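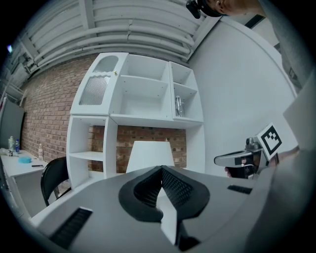
## Re: [retlow-ml] 両手デモの時刻合わせ、やり直した結果

Pappasさん、みなさん

Cabralです。返事が水曜をまたいでしまってすみません。面白い結果が出たので、長めに書きます!

> Ifigeneia Pappas wrote:
>
> 先週の打ち合わせで出た件の確認です。両手のハンドヘルドグリッパで集めたデモから学習した方策が、片手だけのタスクだとちゃんと動くのに、受け渡しになると急に崩れるという話でした。私は左右の相対姿勢の誤差を疑っています。
>
> 1. 左右の軌跡は別々に推定して、あとから重ねているだけですか?
> 2. 相手側のグリッパに付けたマーカーは、学習データを作るときに使っていますか?
> 3. 魚眼の周辺部でマーカーが歪んでいるとき、検出はどのくらい落ちますか?
>
> データを増やす前に、ここをはっきりさせたいです。
>
> Ifigeneia

順番に答えます。

**1について。** はい、これまでは別々でした。左右それぞれのカメラで自己位置を推定して、同じ部屋の地図に載せて終わりです。単独で見るとどちらの軌跡もきれいなので、すっかり安心していました。ところが受け渡しの瞬間だけ取り出して左右の指先の距離を描いてみると、触れているはずのところで離れていたり、逆にめり込んでいたりします。Pappasさんの読みどおりでした。

**2について。** 使っていませんでした。もったいない! 片方のカメラに相手の白黒マーカーが写っているフレームがあれば、そこから相対姿勢が直接とれます。そこで今回、マーカーが見えているフレームだけを拘束として加え、左右の軌跡を一緒に最適化し直しました。見えていない区間は元の推定に任せて、前後の拘束で引っ張る形です。

対象は受け渡しと共同把持のデモ559本です。再最適化のあとで指先距離の曲線を目で確認して、どうにも直らなかった28本は外しました。外したものの多くは、受け渡しの前後でマーカーがほとんど見えていないデモです。軌跡の補正より撮り方の問題だと思っています。

これで方策を学習し直し、実機で受け渡しを200回やりました。前の方策の200回と同じ初期配置、同じ物体で、合わせて400回です。集計表はMahawongさんが整理中なので成功率はそちらを待ってください。ただ、横で見ていてもわかるくらい動きが違います。以前は相手の指の手前でためらって止まることがよくあったのに、新しい方はすっと入っていくんです。最初の一回で思わず声が出ました。

**3について。** まだ弱いところです。マーカーが傾いて周辺部に来ると、検出そのものは通っても姿勢が二つの解の間で跳ねます。今は次のようにしのいでいます。

- 歪み補正は画像全体にかけず、候補の周りだけ切り出して局所的に平面へ投影する
- 二つの解の再投影誤差が近いフレームは、姿勢を捨てて中心方向だけを拘束に使う
- 前後のフレームと回転が大きく食い違うものは重みを下げる

二番目がいちばん効きました。正直、捨てるつもりだったフレームがこんなに役に立つとは思っていませんでした。位置の向きだけでも、積み重なるとかなり締まります。これはNikolaidisさんの案です。

それから、時刻ずれの話も書いておきます。左右の録画の同期は開始時に一度とるだけで、長いデモだと終わりに向かってずれていきます。相対姿勢の残差を時間軸に並べたら、きれいな斜めの線になっていて笑ってしまいました。今回の最適化には、ずれの初期値と傾きを変数として入れてあります。これを入れないと、拘束を足してもかえって悪くなるデモが出ます。追試する方は必ずオンにしてください。設定名は `joint_clock` です。

気になっているのは背景の影響です。棚やれんが壁のように模様や縁の多い場所では元の自己位置推定がしっかりしているのに、白い壁ばかりが見える向きだと弱くなります。そういう区間でこそマーカーの拘束が効くはずなのですが、まだ分けて評価していません。部屋を変えたときにどこまで保つかも未確認です。

Spanosさんにお願いがあります。Gbehoで集めた両手デモに同じ処理をかけてみてもらえませんか。こちらとは部屋も撮る人も違うので、いちばん知りたいところです。コードは `retlow` リポジトリの `relpose` ブランチに置きました。READMEはまだひどい状態ですが、`align_pair.py` に左右の録画を渡せば動きます。マーカーの一辺の長さだけは自分の値に書き換えてください(私は一度忘れて半日つぶしました)。

次にやりたいのは、

1. マーカーの拘束だけ、時刻補正だけ、両方、の三条件での比較
2. 周辺部の検出を中心部と分けた集計
3. 物体を支えたまま持ち替えるタスクの追加

1はもう計算を回しています。夜のうちに終わりそうなので、結果はこのスレッドに流します。三つ目は持ち替えの途中で手がマーカーを隠しやすいので、グリッパの持ち方から相談したいです。案のある方、ぜひ!

Valentina Cabral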